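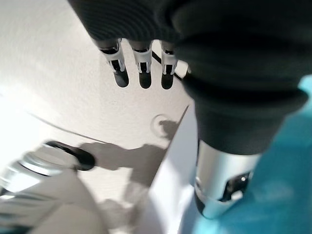

Week four: knit structure, and why ribs behave the way they do

Right, so last week we cast on 37 stitches and most of you got a lovely flat square of stocking stitch that promptly curled up at the edges. Annoying, I know! All the loops face one way, so the fabric wants to roll. Rib puts knit and purl columns side by side and the pull evens out - hence cuffs, hems and collars. 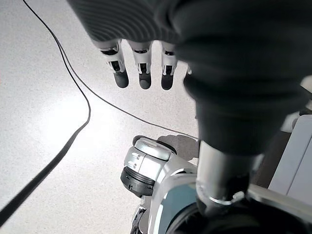

Fine parallel ribs in a dark grey knit glove.

For the reading, do the Emcombe mill chapter (the 1872 pattern book is in there, and the spelling is a treat). I'd skip the bit on dye licences unless you're keen.

Swatches next. Use the Flevine wool in your kit, grey or cream, and work 25 rows of one-by-one rib on the smaller needles. Block half of it and leave the other half alone, then measure both across the width.

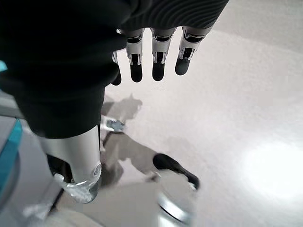 Write your numbers on the tag before you pin it up, because I had a whole tray of mystery swatches last year and marking them was a nightmare. Colour doesn't matter, fibre does. If you run out of wool, the Gashi cupboard in room 524 has spare balls (bring back what you don't use, please).

Textile Studies handouts | Questions: see me in room 524 | Back to top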